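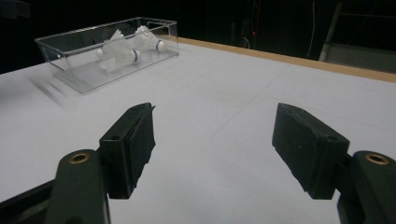

Jardine Community Boards > House and Home > Neighbors and Noise

Thread: Wind chimes. At what point is it assault

porchlight_ed
December 15, 2023

The house behind ours changed hands in May. Nice people. They brought over zucchini bread. They then hung wind chimes from the back eave, and I thought, well, that's pleasant, and I went on thinking so until it got breezy.

There is now a second set. The second set is the big kind, the ones that sound like a monastery falling down a flight of stairs. My bedroom window is 25 feet from it. I have lived in Jardine for 14 years and I never knew how windy it was, because I never had an instrument to measure it with.

Do I say something? My wife says I've eaten the bread and have no standing.

leltik_lou
You say something. Nicely, once, in daylight. Most people have no idea how far those carry, they're inside with the TV on.

grumbletonian
Or you could leave people alone in their own yard. It's a chime. It's not a leaf blower.

porchlight_ed
A leaf blower stops.

grumbletonian
Where do you live that a leaf blower stops?

Harsh Pal
I was the chime neighbor once, so let me speak for the accused. I had a set of six tubes my sister gave me and I loved them. The man next door put up with it for two years and then one Sunday he asked me, very politely, if I'd consider taking them in at night. I was mortified. I would have done it the first week. What I still hold against him a little is the two years. Every time I waved at him over the fence he was apparently waving back through clenched teeth.

So ask now. You are currently at seven months and it only gets more awkward.

leltik_lou
This is the best argument in the thread and it will be ignored.

marigold_and_sons
We have chimes and we like our chimes and our neighbors like our chimes.

porchlight_ed
Have your neighbors said so?

marigold_and_sons
They've never complained.

porchlight_ed
I've never complained either.

Tineke Timmermans
Before you talk to them, check the town code. There's a nighttime noise section and it covers "continuous or repeated" sound. I had to read the whole thing over a rooster. I'm not saying wave it at them, just know it's there. If you lead with the code you'll have a legal right to quiet and a neighbor who hates you until one of you moves.

grumbletonian
What happened with the rooster?

Tineke Timmermans
He moved.

grumbletonian
The neighbor or the rooster?

Tineke Timmermans
I'd prefer to leave it there.

dulcimer_dad
I'm going to be the annoying one and say it depends on the tuning. Cheap chimes are cut to whatever length the factory felt like, so you get notes that fight each other all night. A decent set is tuned to a pentatonic scale and you can't really get a wrong combination out of it. We have one by Luvley, cost more than I'll admit here, and people ask about it.

porchlight_ed
I appreciate this but I don't want it to be good at 3 a.m. I want it to be quiet at 3 a.m.

dulcimer_dad
Fair. You can also take the wind sail off (the flat thing hanging from the bottom). Without it they hardly move unless it's really blowing. Takes a minute to unhook and goes right back on in the morning. Or slip a loop of soft cord around all the tubes at bedtime. Mine gets a hair tie.

leltik_lou
The hair tie is good because it gives him something to offer. "Would you mind taking them down" is one conversation. "Would you mind putting this on at night" and you hand them a hair tie, that's a different one.

grumbletonian
A different one meaning stranger. If a man I barely knew walked up my driveway and handed me a hair tie I'd put the house on the market.

Harsh Pal
Then the chimes would be gone, so it still works.

amodia_road_annie
Earplugs. White noise. A fan. I live on Amodia Road and the trucks start at 5. I would pay good money for a monastery.

porchlight_ed
I tried the fan. The fan is steady, so my brain files it away, and then it lies there waiting for the bong. Waiting is worse than hearing it. Last night the wind died completely and I was awake for an hour listening to nothing happen.

marigold_and_sons
Sounds like this might be more of a you problem, with respect.

porchlight_ed
It's certainly a problem I have, yes.

Tineke Timmermans
When you do talk to them, don't bring up the zucchini bread, don't say "some of us," and don't say "we all." Say "I'm a light sleeper." It's nobody's fault if you're a light sleeper.

porchlight_ed
Update. Went over after dinner. I said I was a light sleeper. She said oh no, is it the dog?

I did not know there was a dog.

leltik_lou
Oh no.

porchlight_ed
So I said no, no, the dog is fine, and she said are you sure, because he's up at all hours, and we talked about the dog for quite a while. His name is Biscuit. He has a thyroid condition. I did get to the chimes in the end. She said the small set is hers and she'll take it in tonight, no trouble at all. The big one was her husband's mother's and she'd have to bring it up with him.

Harsh Pal
So you got the one that wasn't bothering you.

porchlight_ed
I got the one that wasn't bothering me. Also another loaf.

grumbletonian
Did you eat it?

porchlight_ed
I had a slice.

dulcimer_dad
Offer stands on the hair tie. I've got a whole pack.

porchlight_ed
Lying here now with the window shut. I can hear the dog.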